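Nearly 300 folds, and I still want to do more

May 10, 2026

I've been meaning to write this up since April and kept putting it off, mostly because every spare hour has gone on collecting more examples! So, a proper update at last.

For anyone new, I've been helping Behrouz Esfahani with Prumedari, his project to teach a pair of robot arms to handle clothes and bedding. My part is the hand-held side of it. You take a gripper in each hand, you do an ordinary household job with them, and the cameras on the grippers record what you did. The learning system gets the pictures and the movements, and tries to work out how to do the job itself.

We're at nearly 300 good recordings now. Each one is a single go at a single garment, from first pinch to final pat, and I've become a bit obsessed with what makes one worth keeping. Speed was my first mistake. I was so pleased with myself for getting a jumper folded quickly, and then Panya Srisuk looked through my first batch and threw out 11 of them (she was very nice about it). I was letting go of the cloth before the other hand had properly got hold, so half my examples were lessons in dropping things.

Now I slow right down at the handover. Close one gripper, wait a beat, close the other, then lift. It feels daft for the first ten minutes and after that it's oddly soothing, like learning to use chopsticks all over again.

Knits are my favourite. A cotton shirt has edges you can find, but a knitted thing stretches and sags and never hangs the same way twice, and that's exactly the sort of variety we're after! Panya likes me to start from a different heap every time, too. I used to lay everything out neatly and she pointed out, quite rightly, that laundry doesn't arrive like that.

The other thing I'd pass on is to keep the failed grabs if you recover from them. A pinch that misses, a second try that catches, then a decent fold: Behrouz loves those. He wants the system to see what carrying on looks like.

Next up is the Tilton set, which is all towels and pillowcases, with 4 ways of folding each. I've also promised Panya a long session on sleeves. 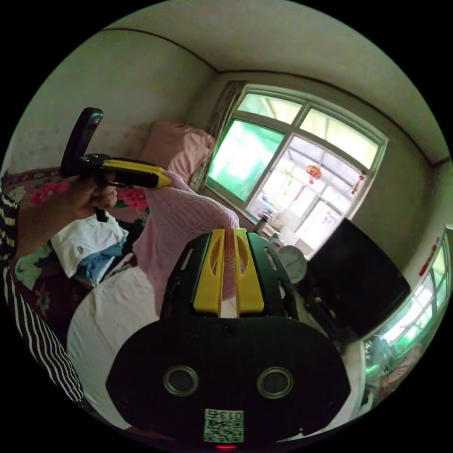 Sleeves deserve a post of their own, really. I've tried folding them in first and folding them in last, and I keep changing my mind, so if you've got a method you swear by, please leave it in the comments and I'll give it a go with the grippers.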